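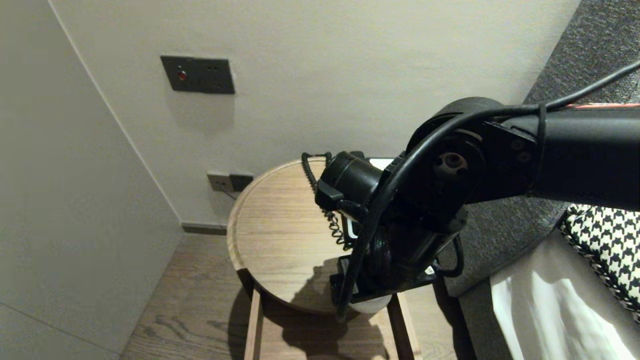 Letzte Änderung an dieser Seite: Juni, 14:20 Uhr

Zimeck-Handbuch > Kapitel 4 > Star-Alarme und Merkliste einrichten

Schön, dass Sie bis hierher geblättert haben! In Kapitel 3 haben Sie Ihr Leserkonto angelegt und die App mit Ihrem Storndale-Abo verbunden, und damit ist die trockene Arbeit erledigt. Jetzt kommt der Teil, für den die meisten unserer Leserinnen und Leser sich Zimeck überhaupt aufs Telefon geholt haben: Sie sagen der App, welche Schauspielerinnen, Sänger, Moderatoren und Königshäuser Sie interessieren, und Zimeck meldet sich, sobald in einem unserer Magazine etwas über sie erscheint. Nehmen Sie sich ruhig eine Tasse Kaffee dazu. Die Einrichtung ist schnell gemacht, aber beim Stöbern in der Namensliste bleibt man erfahrungsgemäß gern ein bisschen hängen.

4.1 Bevor Sie anfangen

Sie brauchen ein bestätigtes Leserkonto. Falls Sie die Bestätigungsmail noch nicht angeklickt haben, schauen Sie bitte zuerst in Ihr Postfach (und in den Spam-Ordner, dort landet sie leider immer wieder). Der Link in der Mail gilt 30 Minuten. Ist er abgelaufen, tippen Sie auf der Anmeldeseite auf "Link erneut senden" und bekommen sofort einen neuen.

Außerdem sollte die App Mitteilungen senden dürfen. Beim ersten Start werden Sie danach gefragt, und wenn Sie damals auf "Nicht erlauben" getippt haben, ist das überhaupt kein Beinbruch. Sie finden den Schalter in den Einstellungen Ihres Telefons unter Mitteilungen > Zimeck.

Hinweis: Mit einem Probeabo können Sie Star-Alarme einrichten und lesen, die Merkliste bleibt aber bis zum Beginn des regulären Abos ausgeblendet.

4.2 Den ersten Star-Alarm anlegen

1. Öffnen Sie Zimeck und tippen Sie unten auf das Symbol mit dem Stern. Beim ersten Mal sehen Sie eine leere Seite mit der Schaltfläche "Namen hinzufügen".

2. Tippen Sie auf "Namen hinzufügen" und geben Sie die ersten Buchstaben ein. Die Vorschläge erscheinen schon beim Tippen. Sie dürfen auch mit dem Vornamen anfangen oder einen Künstlernamen eingeben, Zimeck kennt in den meisten Fällen beides.

3. Wählen Sie den richtigen Eintrag aus. Bei Namensgleichheit steht klein darunter, wodurch die Person bekannt ist, also zum Beispiel "Musik" oder "Fernsehen". Schauen Sie hier bitte einmal genau hin, sonst freuen Sie sich auf Neuigkeiten von einer Schlagersängerin und bekommen wochenlang Meldungen über eine Turmspringerin.

4. Legen Sie fest, welche Themen Sie interessieren. Zur Wahl stehen Auftritte und Premieren, Mode, Familie und Liebe, Interviews sowie Fernsehtermine. Voreingestellt sind alle Themen.

5. Wählen Sie unter "Wie oft?" zwischen "Sofort", "Einmal am Tag" und "Nur in der App". Mit "Einmal am Tag" erhalten Sie eine gesammelte Mitteilung, deren Uhrzeit Sie selbst bestimmen können.

6. Tippen Sie auf "Sichern". Der Name steht nun auf Ihrer Sternseite, und die neuesten Beiträge dazu werden gleich geladen.

Wiederholen Sie die Schritte für alle weiteren Namen. Die Reihenfolge auf der Sternseite ändern Sie, indem Sie einen Namen gedrückt halten und nach oben oder unten ziehen. Was ganz oben steht, erscheint auch auf der Startseite zuerst.

Tipp: Für den Anfang empfehlen wir "Einmal am Tag". Gerade zur Festivalzeit, wenn jeden Abend irgendwo ein roter Teppich ausgerollt wird, kommen bei "Sofort" doch sehr viele Mitteilungen zusammen, und dann klingelt es eben auch während des Abendessens.

4.3 Paare, Familien und Bands

Manchmal möchte man gar nicht einer einzelnen Person folgen, sondern gleich beiden, und die Kinder sind ja auch schon groß und machen Musik. Dafür gibt es Gruppen.

1. Tippen Sie auf der Sternseite oben rechts auf das Pluszeichen und dann auf "Gruppe".

2. Suchen Sie nach dem Familien- oder Bandnamen. Viele Gruppen hat unsere Redaktion schon für Sie zusammengestellt.

3. Finden Sie keine passende Gruppe, tippen Sie auf "Eigene Gruppe", vergeben Sie einen Namen und fügen Sie die Personen einzeln hinzu.

4. Tippen Sie auf "Sichern".

Beiträge, in denen mehrere Mitglieder einer Gruppe vorkommen, werden nur einmal gemeldet. Folgen Sie einer Person zusätzlich noch einzeln, kann dieselbe Meldung allerdings doppelt eintreffen. In diesem Fall schalten Sie den Einzelalarm auf "Nur in der App".

Hinweis: Nach einer Trennung werden Paare von der Redaktion nicht automatisch aus den fertigen Gruppen genommen. Ihre eigenen Gruppen rühren wir ohnehin nie an, was Sie dort zusammenfügen, bleibt zusammen.

4.4 Die Merkliste

Kein Mensch hat morgens in der Bahn die Ruhe für ein großes Interview mit Bilderstrecke. Tippen Sie in solchen Momenten auf das Lesezeichen oben am Beitrag, und er wandert in Ihre Merkliste, wo er auf den Feierabend oder den Urlaub wartet.

1. Öffnen Sie einen beliebigen Beitrag und tippen Sie auf das Lesezeichen. Es füllt sich farbig aus.

2. Möchten Sie den Beitrag in einen Ordner legen, halten Sie das Lesezeichen gedrückt. Es öffnet sich eine Auswahl Ihrer Ordner, und ganz unten können Sie einen neuen anlegen.

3. Die vollständige Liste erreichen Sie über Ihr Profil > Merkliste. Dort sortieren Sie nach Datum, nach Person oder nach Magazin.

4. Zum Entfernen wischen Sie einen Eintrag nach links und bestätigen mit "Löschen".

Die Merkliste fasst 600 Beiträge. Beim 601. fragt Zimeck nach, ob der älteste Eintrag weichen darf. Verneinen Sie, wird der neue Beitrag nicht aufgenommen, und Sie können in Ruhe selbst aufräumen.

Achtung: Gelöschte Einträge lassen sich nicht zurückholen. Löschen Sie einen ganzen Ordner, verschwinden auch alle Beiträge darin. Verschieben Sie also vorher, was Ihnen lieb ist.

4.5 Bilderstrecken ohne Internet ansehen

Für Flugreisen, Funklöcher und Ferienhäuser mit störrischem WLAN können Sie Beiträge samt Bildern auf das Gerät laden.

1. Verbinden Sie Ihr Telefon oder Tablet mit einem WLAN.

2. Öffnen Sie die Merkliste und tippen Sie neben dem Beitrag oder Ordner auf den Pfeil nach unten.

3. Warten Sie, bis aus dem Pfeil ein Häkchen geworden ist. Lassen Sie die App so lange geöffnet.

4. Schalten Sie zur Probe den Flugmodus ein und öffnen Sie den Beitrag. Erscheinen Text und Bilder, ist alles bereit für die Reise.

Videos werden nicht mitgeladen. An ihrer Stelle sehen Sie ein Standbild, und der Film startet wieder, sobald Sie eine Verbindung haben.

Achtung: Große Bilderstrecken von Preisverleihungen brauchen ordentlich Speicherplatz. Wenn Sie "Auch über Mobilfunk laden" einschalten, kann Ihr Datenvolumen schneller aufgebraucht sein, als Ihnen recht ist, und im Ausland können Kosten entstehen. Ab Werk ist diese Einstellung ausgeschaltet.

4.6 Fernsehtermine aus dem Gashaw-Kalender übernehmen

Haben Sie bei einem Namen das Thema Fernsehtermine aktiviert, zeigt Zimeck auch Talkshows, Spielfilme und Galas an, in denen die Person zu sehen ist. Die Termine stammen aus dem Gashaw-Kalender, der jeden Morgen um 5 Uhr erneuert wird.

1. Tippen Sie auf einen Fernsehtermin und dann auf "In meinen Kalender".

2. Erlauben Sie beim ersten Mal den Zugriff auf Ihren Kalender.

3. Wählen Sie, wie lange vor Beginn Sie erinnert werden möchten, und tippen Sie auf "Übernehmen".

Hinweis: Verschiebt ein Sender die Ausstrahlung, wird der Termin in Zimeck angepasst, der bereits übernommene Eintrag in Ihrem eigenen Kalender jedoch nicht. Werfen Sie am Sendetag vorsichtshalber noch einmal einen Blick in die App, besonders bei Livesendungen.

4.7 Wenn etwas klemmt

Es kommen keine Mitteilungen an. Prüfen Sie, ob Ihr Telefon auf "Nicht stören" steht und ob beim betreffenden Namen versehentlich "Nur in der App" gewählt ist. Hilft das nicht, melden Sie sich einmal ab und wieder an. Ihre Namen und Gruppen bleiben dabei erhalten, heruntergeladene Bilderstrecken müssen Sie neu laden.

Die App zeigt "Fehler 773". Ihr Storndale-Abo konnte nicht zugeordnet werden. Meist ist im Leserkonto eine andere Mailadresse hinterlegt als beim Abo. Gleichen Sie beide Adressen unter Profil > Mein Abo ab.

Ein Name fehlt in der Liste. Schreiben Sie uns über Profil > Name vorschlagen! Unsere Redaktion in Stukard liest jeden Vorschlag und ergänzt die Liste regelmäßig, und über Nachwuchstalente, die wir noch nicht auf dem Zettel hatten, freuen sich die Kolleginnen dort ganz besonders.

Die Merkliste sieht auf dem Tablet anders aus als auf dem Telefon. Ziehen Sie die Liste auf beiden Geräten mit dem Finger nach unten, um sie abzugleichen. Beide müssen mit demselben Leserkonto angemeldet sein.

Weiter mit Kapitel 5: Kommentare schreiben und an Leserwahlen teilnehmen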